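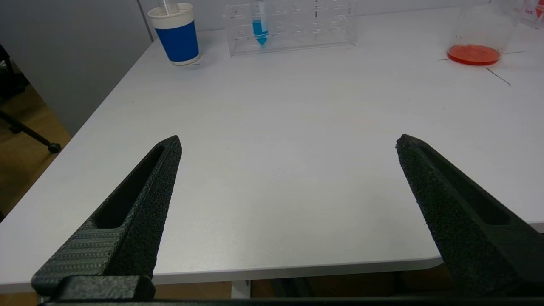
Tramwood Makers' Hall: Spring Walk-Through, Workshop and Kitchen
Checked by: Mateja Zupan, with Khang Đoàn on the ladder
Date: 24 Apr 2024
Marks used: OK, FIX (needs doing before the next open evening), WATCH (look again in October)

What a good walk-through this was! The hall is in much better shape than it was in the fall, and a lot of that is down to people quietly putting things right between checks. Comments are longer than usual in places, so skip to the end if you only want the jobs.

1. DOORS AND WAYS OUT

1.1 Front door opens fully, nothing stored behind it. OK
1.2 Back door opens without a key from inside. OK
Comment: The new push bar is a joy. One shove with a hip and you're out, even with both arms full of lumber (I tried it twice, for fun).
1.3 Corridor clear to full width. FIX
Comment: Two bicycles and a rolled carpet. Bicycles go in the rack by the gate, please. The carpet has no name on it and goes to the Norkham thrift store if it's still there next week.
1.4 Exit signs lit. OK
1.5 Outside steps sound, handrail firm. WATCH
Comment: Handrail is solid. The bottom step has a hairline crack on the left side. Radomir put a pencil mark at each end so we can see if it grows.

2. FIRE

2.1 Extinguishers on their hooks, pins in, needles in the green. OK
2.2 Fire blanket in kitchen, tabs hanging down. OK
2.3 Smoke alarms tested. FIX
Comment: All sounded except the one over the finishing bench, which gave a sad little chirp. Khang swapped the battery and got the same chirp. It needs a new unit. No spraying or hot work at that bench until it's in.
2.4 Oily rag can emptied, lid closes by itself. OK
Comment: Lovely to see this one done without a reminder.
2.5 Nothing within 18 inches of the ceiling in the store room. FIX
Comment: Foam sheets again. They weigh nothing, so they drift upward over the months. Lay them flat on the middle shelf.

3. ELECTRICAL

3.1 Cords free of cuts, tape and pinched spots. FIX
Comment: The orange extension cord has a nick near the plug. I've cut the plug off so it can't wander back into use.
3.2 No power strip plugged into another power strip. OK
3.3 Outlet testers show correct wiring. OK
3.4 Panel door shuts, labels readable. OK
Comment: Tihomir Đorđević relabeled the whole panel in block capitals and it's beautiful. For the first time I could find the kitchen circuit without turning off the radio.

4. MACHINES AND HAND TOOLS

4.1 Band saw guard moves and locks. OK
4.2 Drill press stop button works. OK
4.3 Grinder rest close to the wheel, eye shield clean. FIX
Comment: Rest had crept back. Reset it, but the knob needs a new washer or it will creep again. The shield is so scratched it's like looking through fog, so a replacement goes on the list.
4.4 Chisels sheathed or racked edge down. OK
4.5 Spahić vise, jaws aligned, handle ends capped. WATCH
Comment: One cap is loose. Still my favorite thing in the building.
4.6 Dust collector bag no more than half full. OK

5. KITCHEN

5.1 Fridge at 40 degrees or below. OK
5.2 Gas shutoff reachable, valve turns. OK
5.3 Hot water at a sensible temperature. FIX
Comment: Far too hot at the hand sink. Witold Domański will turn the heater down and we'll measure again.
5.4 Floor drain running. OK

6. FIRST AID

6.1 Kit complete and in date. FIX
Comment: Low on wide bandages, and the eyewash expired. Everything else is fine.
6.2 Emergency numbers posted by the phone. OK
6.3 Accident book in place with a pen. OK
Comment: Three small entries since the fall, all cleaned and covered on the spot and all properly written up. Please keep writing up the small ones!

JOBS

Smoke alarm over finishing bench: Khang
Grinder washer and eye shield: Tihomir
Water heater: Witold
Bandages and eyewash: Mateja, budget $55
Foam sheets: whoever is next in the store room
Bicycles: you know who you are

Next full check in October. Anyone who'd like to come along is very welcome. It takes a couple of hours, you get to poke into every cupboard, and there's cake afterward. Bring a flashlight, as the one in the drawer is on its last legs.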